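Is a small pick arm worth budgeting for if most of our stock is wicker?

Posted by benchgrump, 18 September 2018

We pack gift baskets in a rented unit in Wurkside. A dealer for Onosgate wants us to sign for a small arm with a two-finger gripper before December, when we're busiest. His pitch is that it pays for itself in 36 weeks. I've heard that kind of number before. He says it handles "any rigid container," and I'm not convinced a basket counts as one.
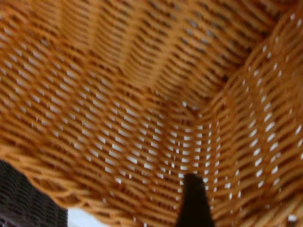

My budget is for one arm, one gripper and a wrist camera, and I'd like to know what else I'll end up paying for. The dealer quotes the camera as an add-on and says depth sensing is optional. Our baskets are open weave, with light coming straight through the gaps in the orange cane, and we keep dark, tightly woven ones too. Will a basic camera cope with both, or is that where the extras start?

Rukby_returns

Ask for a trial on your own baskets, in writing. We paid for 15 days of integrator time and used almost all of it on lighting. Open weave was the worst of it for us – the camera kept picking up the table behind. Spare finger pads were another 149 a set, and cane chews through them. If the dealer won't run your stock, I'd leave the money in the bank until after the holidays.

palletjack

just buy it, they all work fine now

tinsnip_ed

Ours came from Lapiņa and it's OK, but "optional" depth sensing cost us 613 extra once we gave in. Get it on the first quote. Also find out who pays when a rim gets crushed. And 36 weeks assumes it runs all day, so check what hours he used. Ours sits idle most mornings.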